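Trasel (software)

Trasel is a bimanual grasp planner and controller, maintained by the robotics firm Brenolach. It takes in demonstrations recorded with hand-held grippers and produces coordinated motions for two arms. The name has no agreed meaning, although the manual offers two.

History

Trasel began as a patch to Sotus, an older single-arm planner whose authors regarded the second arm as a user error. Narayanan Kaimal rewrote the scheduler one September, and the patch soon outgrew the program it was meant to fix. Version 2 dropped the Sotus code entirely, apart from a configuration parser that has survived every attempt to remove it.

Design

The software runs in 5 stages: pose tracking, time alignment, contact labeling, policy training and playback. Time alignment pairs the recordings from the left and right grippers, a task the documentation calls "straightforward" and then discusses for 27 pages. Contact labeling estimates when each gripper takes or releases an object. It copes well with boxes. Soft packaging, which changes shape whenever it is held, is handled by a separate module named Reddy, whose error messages are widely considered the most candid in the project.

Demonstrations

The standard training set holds 3,000 two-handed demonstrations. Pose tracking can use square fiducial markers, and a recording in which the marker is lost for too long is discarded, usually just after the operator has done something impressive.
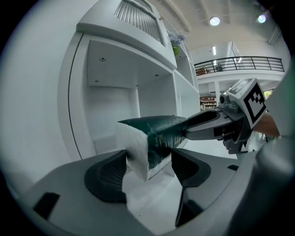
Two hand-held grippers holding a green wrapped object, seen from one of them. The other carries a marker cube.

Reception

Users have praised the playback stage and the speed of alignment. The most frequent complaint concerns the configuration parser.

See also
Sotus
Bimanual manipulation
Motion planning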